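ケーブル細菌

読了時間:3分

ケーブル細菌とは、海や湖の底の泥にすみ、数多くの細胞が一列につながって糸のような体をつくる細菌のなかまです。いちばんの特徴は、体の端から端まで電子を運べることでしょう。酸素の届かない泥の奥で硫化物から電子を受け取り、その電子を泥の表面近くまで送って、酸素に渡しているのです。一つの生きものが、いわば食事と呼吸を別々の場所で分担しているわけで、初めて知った方はたいてい驚かれます。

体の構造

糸の表面には、縦に走る細い筋が並んでいます。筋の下には導電性の繊維が通っていて、隣の細胞へと切れ目なく続いています。この繊維にはニッケルを含む成分が関わると考えられていますが、詳しい仕組みについてはまだ議論が続いており、今後の研究が楽しみなところです。

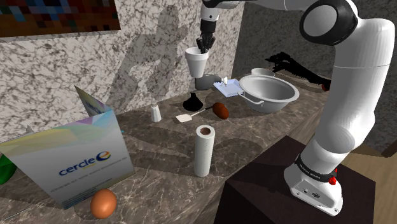 細胞どうしは外側の膜を共有しているため、途中でちぎれてしまうと、酸素から切り離された側は電子の渡し先を失います。それでも糸には動く力があり、泥の中をゆっくり滑るように進んで、ちょうどよい深さを探し当てます。

ブルルス入江の調査

港町ウェットポートに近いブルルス(Brullus)入江では、ドラギツァ・カラヤニスとシーマ・カンドパルが泥の採取を続けてきました。採取地点は166か所、集めた試料は1,417本にのぼり、そのうち300本からケーブル細菌の糸が見つかっています。糸が多かったのは1月の試料で、夏になると底の水の酸素が乏しくなり、ぐっと減ってしまうそうです。試料を入れた容器は揺らさずに運ぶのが鉄則で、カンドパルは船着き場から研究室までの道を、いつもそろそろと歩いたと書き残しています(お気持ち、よくわかります)。

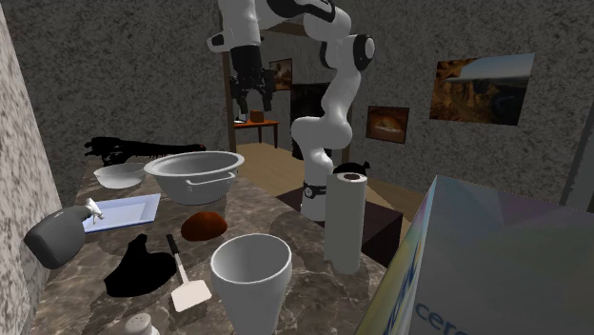
カウンターの上のロボットアームと白いボウル。

環境とのかかわり

ケーブル細菌が活動すると、泥の中の硫化物が減り、鉄の化合物が表面近くにたまります。これが有毒な硫化水素をせき止めるふたのような役割を果たし、底にすむ貝やゴカイを助けることもあります。水田の土からも見つかっていて、メタンの発生を抑える働きに期待が寄せられています。

読者のコメント

Tùng Văn:高校の授業で泥の電池を作りました。あのときの泥にもいたのかなあ、と思うとわくわくします!

Hiu-tung Su:淡水にもいるのですね。近所の池でも探せるでしょうか。

グンター・ティーレ:筋の構造の図があると、なおありがたいです。

関連項目
・硫酸還元菌
・微生物燃料電池
・堆積物の酸化還元電位
・ブルルス入江の底生生物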